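**Sunthorpe hospital kitchen to extend evening meal hours**

Patients at Sunthorpe General will be able to order a hot dinner until 9 p.m. starting in March, the hospital said. The kitchen now stops taking orders at 6:30 p.m.

The change follows a six-month trial on two wards, where 2,601 late meals were served. Before the trial, patients who came back from tests or surgery after the cutoff were offered a sandwich or cereal.

"People were missing dinner and then not sleeping well," said Wulan Ngui, the head of food services. "The night staff had been asking for this for years."

Two cooks have been hired for the later shift. The evening menu will be shorter than the daytime one, with a pasta dish, a soup, a rice dish and one item for patients on soft diets. Coretti, the company that runs the kitchen, will also supply smaller portions on request.

The hospital serves about 800 meals a day. Haziq Ong, a nurse on one of the trial wards, said less food came back uneaten once patients could choose when to have it. 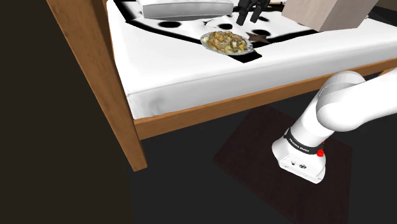
*A plate of food on a bed. Late dinners will be offered on all wards.*

Visitors will not be able to order from the evening menu. The ground floor cafe will keep its current hours and close at 7 p.m.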